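Plakberg Travel Wrap, Black

We started carrying the Plakberg wrap because so many of you wrote in asking for one good layer that could live in a bag all year, and after a long stretch of trying out samples (some of them truly scratchy!) this was the one we kept reaching for. It goes over your shoulders on a chilly train, doubles up as a scarf in November, and rolls down small enough to tuck beside a water bottle.

Black is the only color for now. It's a deep, matte sort of black that sits nicely with other darks, and it's the shade we'd pick for a first wrap anyway.
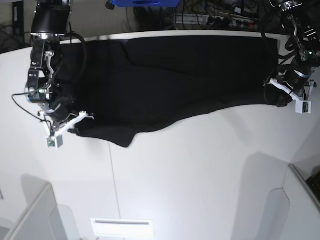 Defne Işık wrote to us that she wears hers folded lengthwise and looped once, and that after two winters the edges still haven't frayed, though she does wish it came with a little loop for hanging.

We passed that wish along to the folks at Fuentealba, who do the sewing, so fingers crossed. Wash it cool with similar colors, skip the dryer, and lay it flat overnight. If creases bother you, a warm iron through a thin towel does the trick.

Item no. 1065
Ships in 2 days
Returns accepted for 18 days, unworn please
Questions about care or gift wrapping? Write to Macarena Alarcón at our Biline shop, mornings are best.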